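Setting Up a Study Desk in a Residence Room
Domley Student Residence, Housing Office
Prepared by Gunnel Westerberg

Each room at Domley is furnished with a desk and a chair. Residents provide their own desk lamp. The following procedure applies to all rooms and should be completed before books and equipment are unpacked.

Clearing and cleaning the surface

Remove everything from the desktop, including items stored along the back. Wipe the surface with a soft cloth dampened with water and a little dish soap, working from the back toward the front. Dry it with a second cloth. Scouring powder and abrasive pads are not permitted, as they leave permanent marks on a matte finish. Stains that remain after two cleanings should be reported to the Housing Office in Room 140.

Choosing a lamp

A small lamp with a flat, stable base is recommended. Clamp lamps may not be used, as the clamp dents the desk edge. Lamps must be free of damage to the cord, the plug and the switch. Decorative lamps are acceptable, provided that the head can be directed toward the work surface.

Placing the lamp

1. Set the lamp toward the back of the desk, on the side opposite the writing hand. Left-handed residents place it on the right, and right-handed residents on the left.

2. Stand the whole base on the desktop. No part of it should project over an edge.

3. Route any cord behind the desk. Do not run it across the writing area or under a rug.

4. Sit down, place a sheet of paper in the working position and switch the lamp on. If the hand casts a shadow on the writing, move the lamp a little farther to the side.

5. Keep paper and fabric away from the lamp head. 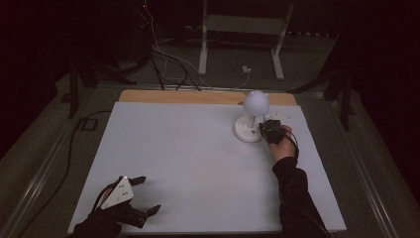 Small white lamp placed toward the back right of a white desktop.

Keeping the desk in order

The center of the desktop should remain free for work. Switch off the lamp when leaving the room. Questions about desk furniture may be directed to Åsmund Myklebust, extension 342.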